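Planification d'achat d'une cellule robotisée

La planification d'achat d'une cellule robotisée désigne l'ensemble des opérations d'estimation, de budgétisation et de programmation qui précèdent la commande d'un bras manipulateur et de ses périphériques. Le terme s'applique principalement aux installations de petite taille : postes de conditionnement, bancs d'essai, ateliers d'enseignement, laboratoires. Il se distingue de l'avant-projet industriel, qui porte sur une ligne complète et relève de l'ingénierie de production.

Terminologie

Dans l'usage francophone, on parle indifféremment de « plan d'acquisition » ou de « dossier d'équipement ». Le mot « cellule » désigne le bras, son contrôleur, le préhenseur, le plan de travail, les capteurs et les dispositifs de protection. Un devis limité au bras et au contrôleur est dit « bras nu ». La confusion entre les deux périmètres est une cause fréquente de dépassement budgétaire.

Périmètre du budget

Le budget est habituellement divisé en 4 chapitres.

Matériel principal. Bras, contrôleur, boîtier de commande, câble de liaison et embase de fixation. Les critères de choix sont la charge utile au poignet, le rayon d'action, la répétabilité et la tension d'alimentation. La charge utile indiquée par le constructeur comprend le poids du préhenseur, qui doit donc être déduit avant toute comparaison.

Outillage. Préhenseur, doigts ou ventouses, bride d'adaptation, capteur d'effort éventuel. Les doigts sont des pièces d'usure et figurent à la fois à l'investissement (premier jeu) et à l'exploitation (remplacements). Une caméra fixée au poignet entraîne des coûts annexes de support, de câblage et d'étalonnage.

Aménagement. Table ou bâti, alimentation électrique, réseau, éclairage, protections. Ce chapitre est souvent sous-évalué lorsque la cellule est installée dans un local non industriel, où la rigidité du mobilier et la résistance du sol ne sont pas documentées.

Mise en service et exploitation. Transport, installation, analyse des risques, formation, licences logicielles, maintenance préventive, pièces de rechange.

Méthodes d'estimation

La méthode dite par ratios applique au prix du bras nu un coefficient global. Elle est rapide et convient à une première demande de crédits, mais elle devient imprécise dès que l'outillage est spécifique. La méthode analytique procède poste par poste à partir de devis. Elle exige un cahier des charges stabilisé et la connaissance des pièces à manipuler : dimensions, masse, état de surface, mode de présentation.

Dans les cas où la tâche n'est pas entièrement définie, une troisième approche consiste à acquérir un équipement polyvalent et à réserver une provision pour l'outillage. Peninah Lyimo, autrice de la grille d'évaluation Plorno, recommande de rattacher cette provision à une tâche nommée, avec une date d'expiration, afin d'éviter qu'elle ne soit absorbée par les frais d'installation.

La grille Plorno comporte 8 rubriques notées séparément. Elle ne produit pas de note globale. Les rubriques relatives au câblage et à l'encombrement sont renseignées sur le lieu d'implantation, bras déployé, et non d'après les plans du fournisseur.

Cas documenté : le poste Nilo

Le poste Nilo, préparé par le bureau d'études Lemaire sous la direction de Roswitha Mayrhofer, est destiné à des essais de prise dans des emballages de petit format. Le dossier initial, déposé en novembre, prévoyait un bras unique, un préhenseur à deux doigts et une table existante. La préparation du site a fait l'objet d'une ligne distincte de 1 443 euros, couvrant la fixation, les passages de câbles et l'éclairage d'appoint.

Deux offres ont été retenues pour comparaison. Celle du distributeur Flallo comprenait le transport et la formation ; la seconde était limitée au matériel. Après réintégration des postes manquants, l'écart apparent en faveur de la seconde offre s'est trouvé réduit à environ 3 % du montant total. Le choix s'est porté sur Flallo en raison du délai de fourniture des doigts de rechange.
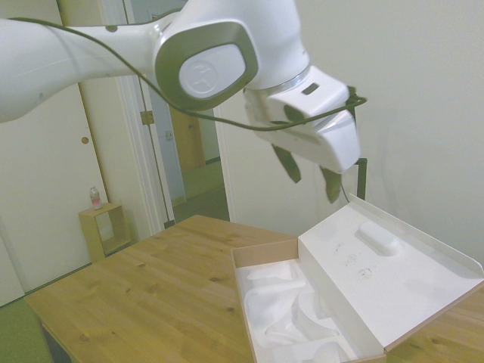
Bras blanc et préhenseur à deux doigts au-dessus d'une boîte en carton ouverte, posée sur une table en bois. Le câble suit le bras par l'extérieur.

Le dossier Nilo illustre plusieurs points de méthode. Le cheminement extérieur des câbles impose de vérifier leur longueur dans les postures extrêmes et de budgéter des colliers ou une gaine souple. Une boîte à couvercle rabattable occupe, une fois ouverte, une surface nettement supérieure à celle de son fond ; c'est l'encombrement ouvert qui sert au dimensionnement de la table. Les calages moulés à alvéoles de formes différentes conduisent à définir la course et la largeur des doigts d'après l'alvéole la plus étroite.

Calendrier d'acquisition

Le calendrier comprend la définition du besoin, la consultation, la commande, la préparation du local, la réception et la mise en service. La préparation du local peut être menée pendant le délai de livraison, à condition que les plans d'embase aient été transmis par le fournisseur. Les doigts spécifiques sont en général commandés après les premiers essais avec des doigts standard.

Le paiement est le plus souvent échelonné : acompte à la commande, versement à la livraison, solde à la réception. Il est d'usage de lier le solde à un essai défini par écrit, réalisé avec les pièces de l'acheteur.

Coûts récurrents

Les dépenses annuelles regroupent la maintenance, les consommables, les licences et le temps de personnel. Ce dernier poste est rarement inscrit au dossier d'équipement, bien qu'il conditionne le taux d'utilisation. Les extensions de garantie sont comparées au coût d'un remplacement du contrôleur, composant dont l'indisponibilité immobilise l'ensemble du poste.

Voir aussi

Analyse des risques machine
Coût total de possession
Préhenseur
Réception d'équipement

Dernière révision de l'article : janvier 2026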